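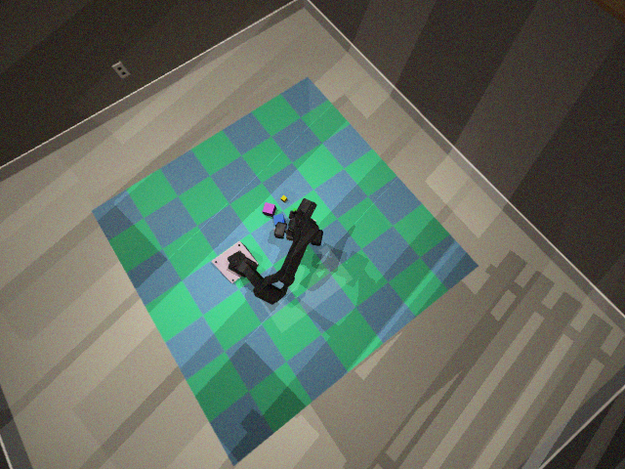 The arm on its checkered mat, blue squares at the corners.

Notice to Visitors at the Old Town of Stikberg

Visitors are reminded that the upper gate of Stikberg closes at dusk and that the lower gate does not close. The lower gate has had no door since the siege. The Office of Antiquities regards the opening as a part of the monument and maintains it accordingly.

The town was founded by a duke whose name was removed from every stone by his son. It stands on a ridge above the Merkix, a river that is dry in summer and impassable in spring. Within the walls are 39 houses, two chapels, a granary and the Prieto Palace, which was the seat of the court for 80 years. The court then left in a single night in February. The reasons for the departure are set out on a panel in the granary. A second panel, on the opposite wall, sets out different reasons. The Office has reviewed both and finds no grounds for taking either down.

Visitors arriving by coach from Skistar should allow 70 minutes for the road and should not ask the driver to stop at the bridge.

Admission to the palace is by the north stair. The rooms are to be seen in the order in which they are numbered. Room 6 is the audience chamber, and it is here that most inquiries arise. The long table is laid for supper, as the first inspectors found it. The bread has been replaced with plaster. The remaining articles are original and are dusted once each season by the keeper, who enters alone and signs a book on leaving.

It is the duty of this Office to report that the book and the table no longer agree. In the first inventory, the chair at the head of the table is recorded as drawn back from it, as though someone had lately risen. In the second inventory it is recorded as standing a hand's width closer. The third inventory was made by a keeper of long service and good character. It gives the chair as closer still, and adds in the margin that the cup has been turned so that its handle faces the right hand. The keeper was asked whether the chair had been moved in cleaning. The keeper replied in writing that it had not, and requested a transfer to the river station, which was granted.

A rope was then placed across the room. Chalk marks were made on the floor at each leg of the chair, and the door was sealed for the winter with the stamp of the Office. When the seal was broken in spring it was found to be whole. The chalk marks were whole also. The chair stood in front of them, and a candle on the table had burned down by the width of two fingers.

The Office does not draw conclusions from these facts. Its charter directs it to preserve the town in the condition in which it was received, and the question before it has been a narrow one — whether the chair should be returned to its first position. Opinions were sought from the chapels, which did not agree, and from the families of the lower town, who did. The families asked that the chair be left where it was and that the lamp in the north stair be lit at night. They also asked that real bread be set out. The first two requests have been met. The third is under review.

Visitors may therefore notice that the room differs from the engraving in the guidebook. The engraving will be corrected in the next printing. Visitors are asked to speak quietly in the chamber, to remain behind the rope, and to leave the chair opposite the head of the table unoccupied. It was not listed in any inventory before this year's.

The palace closes at four o'clock. The keeper will walk through the rooms in reverse order and put out each lamp but one. Any visitor who hears a bell after that hour should go down by the north stair and out through the lower gate, where the way is always open. There is no bell in the palace — the frame is on display in the granary, between the two panels.

Office of Antiquities, Stikberg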